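The valley that dug its own broadband
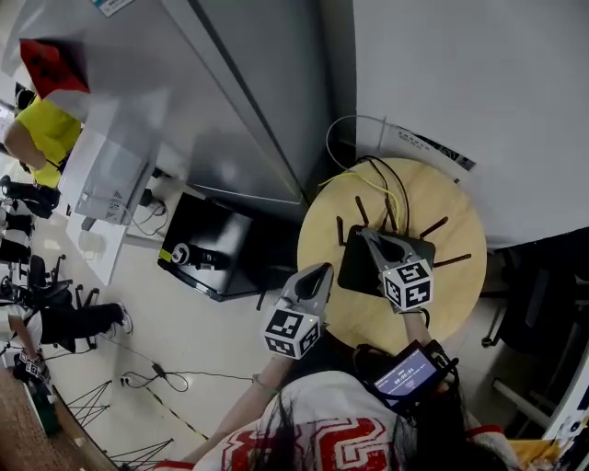 HOME & COUNTRY | Long reads
Words by Angus Brunton
April 26, 2019

The last mile into Elatstead is single track with grass up the middle, and if you meet the milk tanker you will be reversing. I met the milk tanker. By the time I had backed round two bends and into a gateway I was late, hot and covered in apologies, and I needed to tell someone so. I got my phone out without much hope. No signal, of course -- there never has been any in the bottom of the valley -- but it had found the wifi from the village hall, three fields away, and my message went off before I had put the thing down.

I have been coming here since I was a boy. My aunt had the end cottage by the ford, and for years the only way to ring her was to let it go on and on until she came in from the hens. When the internet arrived in the rest of the country it arrived in Elatstead too, in a manner of speaking, down the same old copper wire, and it was dreadful. People planned their evenings round it. You put a film on to load, had your tea, did the washing up, walked the dog and came back to find the opening titles.

Now there is glass in the ground, all the way up to the last farm under Bolger, and the village put it there itself. I think it is one of the most cheering things I have come across in years of writing about country places, and I make no excuse for going on about it.

It began with a map. Kirsty Prendergast keeps sheep on the lower slopes of Bolger, the big round-shouldered hill that closes off the top of the valley, and in December, the winter before the digging began, she spread an old farm plan on her kitchen floor and started drawing on it in felt pen. She wanted to see whether you could get from the cabinet on the main road to her own back door without ever crossing land whose owner she wasn't on speaking terms with.

"You could, as it happened, but only if you went through the bog," she told me. "So I had to go and make it up with one of them. I took a cake."

That was the first agreement. There were plenty more. Every hedge and ditch in the valley belongs to somebody, and a cable that wants to get from one end to the other has to be polite the whole way along. Kirsty did most of her asking on foot, in the evenings, with the felt-pen map folded in her coat. The map is framed now and hangs in her porch, mud and all, and she was very happy to take it down and go through it with me field by field (this took most of a morning, and I loved every minute of it).

What struck me was how much of the planning came down to things only local people would know. The culvert under the chapel lane looks sound and isn't. The field called Long Butts floods at one corner. There is a slab of rock behind the old forge that has broken every plough ever brought near it, so the line goes round in a wide lazy curve, and you can still just make out the curve in the grass if the sun is low.

The digging itself was done by whoever was free. The village hired a small mole plough, a wonderful thing like a shark's fin pulled behind a tractor, which slices the turf open, feeds the orange duct in and lets the ground close again behind it. On a good day in soft pasture it could lay 1,000 metres before dark. On a bad day, up among the stones, it laid none at all and people went back to spades. The longest stretch done entirely by hand was 175 metres, through the wood below Kirsty's top gate, and you will be told about those 175 metres by everyone you meet. I was told about them in the shop, outside the shop, and by a man up a ladder.

For the clever part they called in Zolholm, a little firm from the market town that does nothing but join glass. I had never watched fibre being spliced before and I would happily buy a ticket to see it again. Two strands, each as fine as a hair, are stripped, wiped, cut dead square and laid end to end in a machine no bigger than a lunch box. There's a tiny crackle and they are one strand. The splicer works out of the back of a van with the heater on and the doors pulled to, partly for the dust and partly, I suspect, to keep out people like me asking questions.

Then came the houses, and with them the walls. Elatstead was built by people who did not care for draughts. The older cottages have stone walls you could park a pram in, and wifi likes them no better than the wind does. It was a blow to some, after all that digging, to find that the finest connection in the county came in at the front door and died on its way to the kitchen.

So the whole village has become a bit of an expert on where to put a router, and the advice is so sensible that I'm going to pass on the best of it. Don't shut it in a cupboard. Don't stand it behind the telly or on the floor, and keep it clear of the fish tank if you have one, as water soaks up the signal something shocking. Somewhere open, near the middle of the house, at the height of your chest or so, will do more for you than any gadget. If your router has aerials you can move, set them at different angles and try walking about with your phone. If you have a really thick wall to get past, stop fighting it: drill one hole, run a cable through and put a second box on the far side. My aunt's old cottage has been done like this and it works in the bath.

I did try to find somebody who was against it all. The nearest I got was a retired postman who said the lanes were quieter in the evenings now, with everyone in watching things, and that he missed seeing torches go by. He also told me he had started learning the accordion from a teacher in Portugal, twice a week, on a screen propped against the bread bin. He played me a waltz. It was very nearly a waltz.

And the uses people have found for it! There are the ones you'd guess, such as homework and seeing the grandchildren, and the farm forms that used to eat a whole night. But there is also Riltutia, which I want to tell you about, for it's my favourite thing in the valley. Riltutia is a radio station. It goes out over the internet from the room above the shop, for six hours every Sunday, and it plays whatever the person in the chair feels like playing. I heard brass bands, a reading from a seed catalogue, a very heated talk about gateposts and then a whole side of Hawaiian guitar. The name comes from a song one of the founders' children made up in the bath. It means nothing at all and everyone in the village can sing it.

On the Sunday I was there it had 80 listeners, which is more people than live in the village. Some of them had moved away years ago. One wrote in from a boat. A woman in Canada asked, as she apparently asks most weeks, whether the damson tree by the ford was out yet, and the presenter put a long record on and went down the stairs to look.

Kirsty doesn't listen to much of it herself. She has the lambing camera to watch, and she swears by it. In the old days she would cross the yard every couple of hours through the night, whatever the weather. Now she looks from her bed, and if all is calm she turns over and goes back to sleep. She showed me on her phone while we drank our tea: a shed full of ewes, chewing, every one of them perfectly all right. We watched for far longer than we needed to.

There is talk of going further. The next valley over has been in touch, and a few of their farmers came across Bolger on quad bikes to see the mole plough at work in a spare field. They took away a roll of leftover duct and a photocopy of the map. The line over the top would be a brute to dig -- there's peat, then scree, then peat again -- and the only track is the one the sheep made. Kirsty has already started on it in felt pen, in green this time, and she has her eye on a gap in the wall by the summit where she thinks it could come through.

I left in the early evening and stopped at the ford to look at the damson. It was out, all down one side. The milk tanker was waiting for me at the second bend.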